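The manager of Culline Town on dressing rooms, dropped captains and a very long bus ride

I'd been told to expect ten minutes and one-word answers. The manager of Culline Town doesn't do many interviews, and when he does they tend to be on the touchline with the wind howling and a goalkeeping coach tugging at his sleeve. So when he put the kettle on and asked if I took sugar, I thought my luck was in.

We were in his office at the Riis Road ground, a little room under the main stand where you can hear every footstep overhead. He's 52 now and he's been in the job for two seasons, which makes him the longest-serving manager the club has had in quite a while. I started with the obvious one. Had he fallen out with his captain?

"No," he said, and then he laughed, because he'd clearly been waiting for it. "I left him out of two games. He was cross. If he'd come in whistling I'd have been more worried. We had a chat, he told me what he thought, I told him what I thought, and he trained like a madman for the rest of the week."

So it was a football decision?

"They're all football decisions. He'd played with a sore hip since February and he was never going to tell me. I had to go to the physio and ask. You can't have a centre half who can't turn, I don't care what's on his arm."

I pushed him a bit on this, as the story going round the supporters' pages was that there'd been a shouting match after the defeat at Skundberg. He didn't deny the shouting – he seemed rather proud of it.

"There was plenty of noise. We'd lost a two-goal lead! I'd want to know who was keeping quiet. But it was finished by the time we got on the bus, and that's a six-hour bus, so believe me, you want it finished." 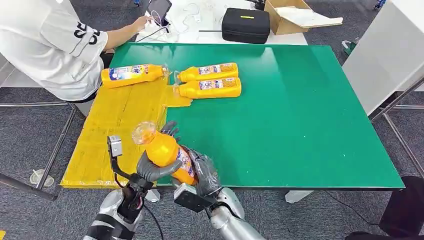

He'd much sooner talk about the young players, and once he got going I could hardly get a question in. There are seven in the squad who came up through the youth side, and he reckons four of them would be starting every week if he had the nerve. (His words. I wrote them down quickly in case he changed his mind.)

"Supporters say play the kids, and I love that, I do. Then one of the kids gives the ball away and you should hear them. I've got a left back who didn't sleep for two nights after Uso away. I rang his mum. She said he'd eaten a whole lasagne, so I knew he was on the mend."

Would he pick him again this weekend?

"Yes. You can print that. He knows already."

I asked about the table, and for the first time he went a bit stiff on me. Culline are six points off the play-off places with a game in hand, and he'd plainly been asked about it all week.

"I don't look at it on a Saturday night. My wife does, and I can tell from her face." He topped up his tea. "We need to defend corners. That's where I am. If we defend corners I'll talk to you about the play-offs till you're sick of me."

And his own contract, up in the summer?

"Ask them upstairs," he said, pointing at the ceiling, where somebody was dragging what sounded like a very heavy table. "I've said I'd like to stay. They've said they'd like me to. We haven't got as far as a pen yet."

By then there was a knock at the door and training was due to start, so he pulled on his boots, still talking about corners, and asked me to rinse my mug on the way out.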